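Lerkville Community Help — Home and Kitchen

Clearing bowls and plates off a wooden table without marking it
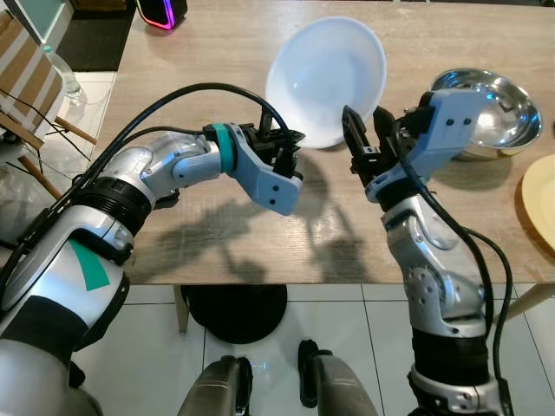

Loretta Van Dusen
What's the best way to stop bowls and plates from scratching a light wooden dining table? We have a big family lunch most weekends, and by the time everything is cleared there are always a few new fine lines in the finish.

Delphine Villanueva
Lift everything straight up and never slide it, and check the foot of each bowl for a rough ring. Most white crockery has an unglazed edge underneath, and it behaves like sandpaper. I went over mine with 368 grit wet-and-dry paper (an odd number, but it's what the hardware shop had), gave them a good rinse, and I haven't had a fresh mark since December. It took me up to 30 minutes for the whole cupboard, with a cup of tea going cold beside me! Stainless steel bowls are usually kinder, though do wipe the bottoms — a bit of grit or sugar stuck underneath will do just as much harm. For the lines you already have, a little furniture wax in a matching colour, rubbed along the grain, hides more than you'd expect.

Addo
placemats

Sternau
Agree with Delphine about the rough rings. I'd add felt dots under serving bowls that never go in the dishwasher, and a tray for clearing. We carry 16 settings back to the kitchen in 2 trips that way, and my mother-in-law no longer stacks plates on the bare wood and drags the pile towards her, bless her. If your table is oiled and not varnished, ask before you put wax on it. Mine went patchy and I had to strip the whole top back.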